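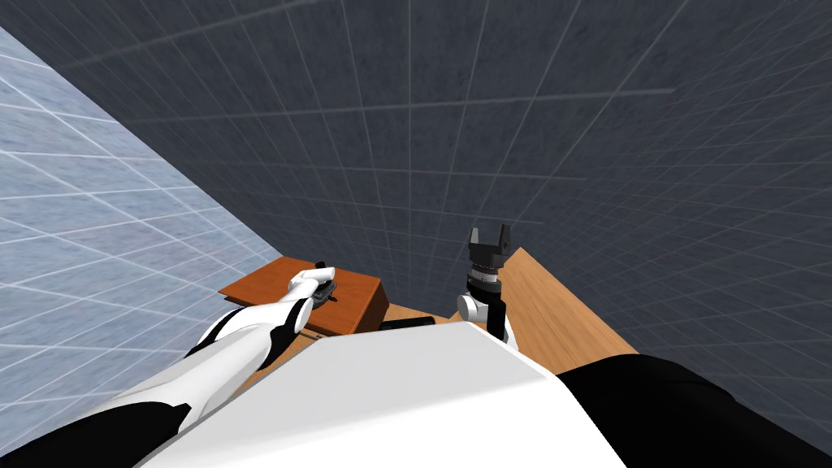 Left arm over the reddish-brown box, small black object in the gripper (simulated view).

Grarora cut flower growers – tunnel and packing shed walk-through
February round, before the ranunculus start
Status key: OK / FIX / WATCH / N/A

Walked it starting 7:30 am, wind from the west, everything still frozen on the north side. Comments typed up at lunch so excuse the shorthand.

1. TUNNELS (Cadavo side)

1.1 Hoops straight, no cracked joints – OK
1.2 Plastic tight, no tears over a hand wide – FIX
Tear on the west wall by the third hoop. Taped for now. Tape won't last past the first warm windy day, needs a proper patch.
1.3 End doors latch from inside and outside – FIX
East door sticks. You can get out but you have to lift it. Sand or rehang. Do not prop it with a bucket.
1.4 Roll-up side cranks, handles attached – OK
One pin is a bent nail. Works. Swap when somebody is at the hardware store.
1.5 Walkways clear, no hoses across – WATCH
Hose was across the middle path again. Moved it. Hang it on the hook, the hook is right there.
1.6 Snow load, nothing sagging – OK
1.7 Landscape fabric pinned down flat – FIX
Edge curling by the anemones, caught my boot twice. Used up the last of the pins, need another box.

2. HEATER AND FUEL

2.1 Heater clear of plastic and fabric on all sides – OK
2.2 Flame guard on, no rust holes – OK
Surface rust only.
2.3 Hose and fittings, soap test – OK
No bubbles. Tested both ends.
2.4 CO alarm, test button – FIX
Chirped once then nothing. New batteries in, still weak. Replace the whole unit before anyone runs the heater overnight. This one is not optional.
2.5 Spare tanks upright and chained, outdoors – OK
2.6 Extinguisher gauge in the green, tag current – OK
The pin seal is there. Tag is hard to read, wipe it off.

3. WATER AND ELECTRIC

3.1 GFCI outlets trip and reset – WATCH
Shed ones fine. Tunnel outlet trips but takes 2 pushes to reset. Ask the electrician when he's out for the cooler.
3.2 Extension cords, no splices or bare spots – FIX
Orange cord has a nick near the plug. Cut the plug off and threw it out so it doesnt come back.
3.3 Frost-free hydrant drains down – OK
3.4 Fertilizer injector, backflow preventer in place – OK

4. PACKING SHED

4.1 Floor dry, mats flat – WATCH
Puddle under the bucket rack. Coming from the sink drain I think, not the roof.
4.2 Knives and snips put away closed – FIX
Two pairs of snips open on the bench, blades out. Third month in a row for this comment.
4.3 Bucket stacks no higher than your chest – OK
349 clean buckets counted in, 570 sleeves. Enough to open with.
4.4 Stem stripper guard tight – OK
One screw was loose, snugged it up.
4.5 Cooler door opens from inside – OK
Tried it with the door fully shut and the light off. Release works, glow sticker is faded though. New sticker please.
4.6 Cooler shelving anchored to wall – OK
4.7 First aid kit stocked – FIX
Out of eye wash and small bandages. Gloves down to one size.

5. SPRAYS AND DIPS

5.1 Locked cabinet, key on its hook – OK
5.2 Original containers, labels readable – FIX
Jug of hydrating solution with no label. Dumping it per the sheet, not guessing.
5.3 Safety sheets in the binder – WATCH
Gatus dip sheet is missing, the rest are there. Reprint.
5.4 Goggles and long gloves hanging by the mixing sink – OK

6. DELIVERY VAN AND MARKET GEAR

6.1 Racks strapped, straps not frayed – OK
6.2 Tent weights, handles sound – WATCH
Handle stitching going on one. Use it at the back leg or not at all.
6.3 Ramp bolts – OK
Greased.
6.4 Nghiêm stop: loading dock light – N/A
Their light, their repair. Told them it's out. Bring a headlamp meanwhile, the step down is easy to miss at 5 am.

OPEN ITEMS, IN ORDER
CO alarm (heater stays off overnight till done)
East tunnel door
Eye wash, bandages, gloves
Patch plastic
Fabric pins
Cooler sticker
Gatus sheet

Recheck in 10 days. Initial each line when fixed, and put the clipboard back on the nail by the cooler, not in the van.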